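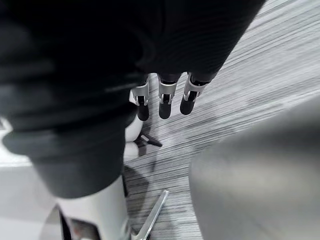
Gray floor with fine light and dark streaks, close up.

Search this site Enter keyword Go

Keeping the office sitting corner in order: bottles, bins, carpet and pale chairs

I take care of the small things in our office, and the sitting corner gives me more work than all the desks together. People go there with a drink, they talk for ten minutes, and then they go back and the drink stays. Over time I have found a way of working that is not hard and can be done by one person before lunch. I write it down for those who have a similar corner, in an office or at home.

Start high, finish low

I always begin with the table and end with the floor. When I was new I did the floor first, and then crumbs from the table fell on it and I had to take out the vacuum cleaner again. So the order is table, chairs, bins, floor. If you have only five minutes, do the table and the bins and leave the rest for another day.

Bottles

A bottle that is still closed and full can go back to the kitchen shelf. A bottle which somebody has opened can not. I leave an open one until the end of the day, and after that I pour the water out. Plants are happy to have it, but only if it is plain water. Smell it first. I gave lemon drink to a ficus one time and the small flies stayed until November.

Hold the bottle at the neck, under the cap, when you carry it. Thin plastic bottles give way if you press them in the middle, and if the cap is not closed well the water jumps out on your sleeve. Before the bottle goes to recycling:

- open it and pour out everything
- press the sides together to let the air out
- put the cap back on, if your town takes the cap together with the bottle (ask them, the rules are different)
- leave the label, unless they ask you to remove it

Pressed bottles take much less room. In our building, which is called Kakakhel House, we counted for one year how many bottles came to the collection point, and the number was 3,276. Before we started to press them the big bag was full very quickly, and now I change it when I change the other bags.

Bins

I recommend two kinds of bin near a sitting corner. One should have a lid and a pedal, and the other can be a small open wastebasket for dry paper and wrappers. A lid in a strong color is a good thing, people find it from far away and do not need to ask.

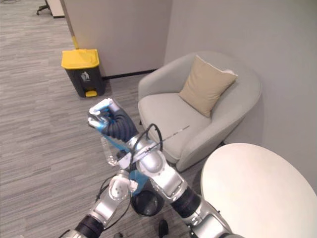
Whatever bins you choose, put a label on the front and not on the lid. When the lid is up, nobody reads what is on it. The label should be in words and also with a sign, for visitors who do not read the language well. I was such a visitor myself and I was thankful for every sign.

For the pedal bin, wipe the pedal each time you change the bag. It gets the dirt of all shoes, and it is the part we forget. If the lid starts to close too hard, look at the back, where there may be a small screw that has become loose. On our Masetti bin I had to turn it only a little. If the lid makes a sour smell when it opens, wash the inner side with warm water and a spoon of baking soda, and let it dry open for one hour.

A small open basket should not receive any bottles with liquid inside. They fall over, they leak, and then the bottom is sticky. I put one folded sheet of newspaper in the bottom of mine, under the bag. Keep also a few spare bags there, flat, and you will not have to walk to the closet.

Do not place a basket where people stretch their legs. A place beside the wall is better than a place in the middle of the floor.

Carpet tiles

Carpet with fine gray streaks is very kind to us. It hides dust and small threads, and for this same reason you must not trust your eyes. Vacuum it even when it looks clean. I go first along the streaks and after that across them. The second time takes out a surprising amount.

Before vacuuming, bend down and look at the carpet from the side. Small dark things such as pen caps, screws and cable clips are easy to miss from standing height, and they are bad for the machine. I keep an old jam jar for what I find.

For a wet spot, press with a dry white cloth and do not rub. Change to a clean part of the cloth until nothing more comes. If it was only water you are finished. If it was coffee, use cool water with one drop of dish soap, press again, then clean water, and press again. I tried the Prollell carpet foam as well, and it works on coffee but it leaves the tile a bit stiff, so brush it when dry.

A nice thing with tiles is that one bad tile can be changed. When our floor was laid by Skirkon they left us 11 spare tiles, and I have used two. Check the arrow on the back before you put the new one, or the streaks will run in the wrong direction and you will see it every day.

Table and pale chairs
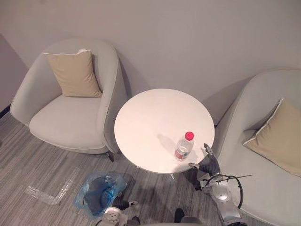 Round white table between two light gray armchairs, with a water bottle on it.

A white table top shows rings, so wipe it with a damp cloth and then at once with a dry one. The dry cloth is the more important of the two. For an old ring I use a little baking soda on a wet finger, very softly, and I try it first near the edge. Do not use the rough side of the sponge, it takes away the shine and then the place catches dirt for ever.

Light gray upholstery wants brushing more than washing. Use a soft clothes brush and go from the top of the back down to the seat. Pay attention to the line where the cushion meets the back of the chair, this is where the crumbs sleep. If your seat cushion can be lifted, lift it and turn it over when you put it back, if both sides are the same.

Beige pillows with a white border get dirty at the border first. I wash the covers inside out, at a low temperature, with the zipper closed. Put them back on while they are still very slightly damp and the corners will sit better. A pillow should stand against the back of the chair. If it lies on the seat, people put it on the floor.

Leave a hand's width between the chairs and the wall. The paint stays clean longer, and the nozzle of the vacuum cleaner can pass behind. If there is already a gray line on the wall from a chair, a soft white eraser takes it away better than water does.

How often

Table and bottles every day. Bins when they are three quarters full, and always before a weekend. Carpet two times a week. Chairs and pillows once in a month, or after a birthday with cake.

Last updated: 22/12/2021

Contact | Copyright, all rights reserved | Back to top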